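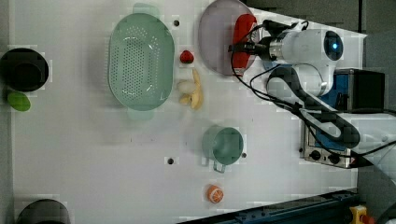
I'm looking for two people to help me run the play kitchen table at Melcombe this September, and I'd love it if one of them was you! You'd be setting out the food and dishes, chatting with the kids while they cook, and putting it all back at the end. You don't need teaching experience. If you can keep a straight face while a four-year-old serves you a strawberry and a peeled banana with a mug of nothing, you'll do great.
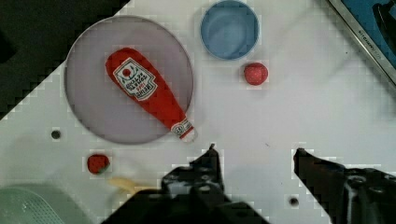

Ketchup on the big plate, strawberry optional.

Sessions run on weekday mornings and the pay is $400 a month — paid on time, I promise. Parking is free behind the Trulberg building. Send me a few lines about yourself (no resume needed) or drop a note at Room 111 and ask for me, Shahzad Bhutto. I'll get back to everyone who writes.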